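How to Plan a Walking Route for Your Daily Step Goal

A good walking route is one you can repeat without thinking much about it. The steps below are for planning one on ordinary city streets. You need a pencil, a street map and a watch.

Step 1. Measure your stride

Find a stretch of known length. A school track works well. Walk it at your normal pace and count every step, then divide the distance by the count. If you cover 600 feet in 240 steps, your stride is 2.5 feet. Do it twice and use the average.

Step 2. Pick a turnaround point

Choose something easy to recognize, such as a library or a bus stop. My own route goes from Testton Street to the post office on Smadi Avenue and back. It comes to 2907 steps on the way out and 3096 on the way home, when I take the longer side of the park.

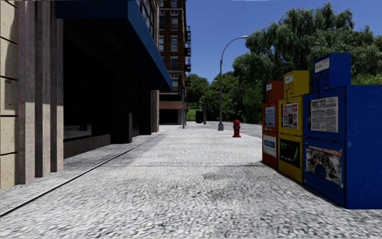 Step 3. Walk it once slowly

Go at the time of day you plan to use. Write down long waits at lights, steep blocks, and places where the sidewalk narrows or stops. Check for shade if you will be walking in summer. A route that is pleasant at 7 a.m. can be too hot by noon.

Step 4. Count the crossings

Every signal breaks your pace. If the route has more than six, look at the next street over. When I moved one block north in the Trikolside neighborhood, the trip out dropped to 2895 steps and I lost two lights. 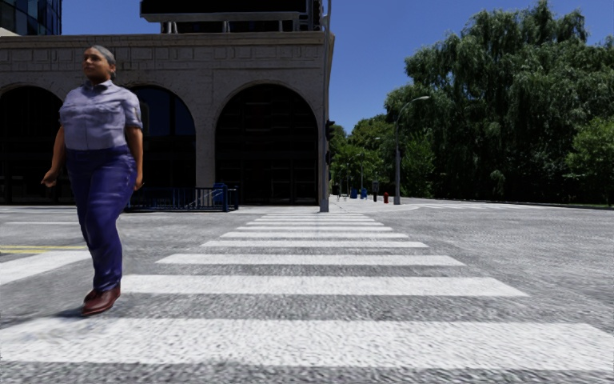
Step 5. Add a short version

Mark a place where you can cut the walk in half on a bad weather day. Write both versions on the same card, with the step count and the time for each.

Step 6. Keep a log

Note the date, the version you walked and the minutes it took. A pocket notebook is fine. I use a Lekuleo pedometer and copy the number down when I get home. Phone counts and pedometer counts often differ, so stick with one.

Step 7. Change one thing at a time

After a month, add a block or pick up the pace, then leave it alone for two weeks. If your shins or heels hurt, go back to the short version until they settle down. Replace your shoes when the heels wear unevenly.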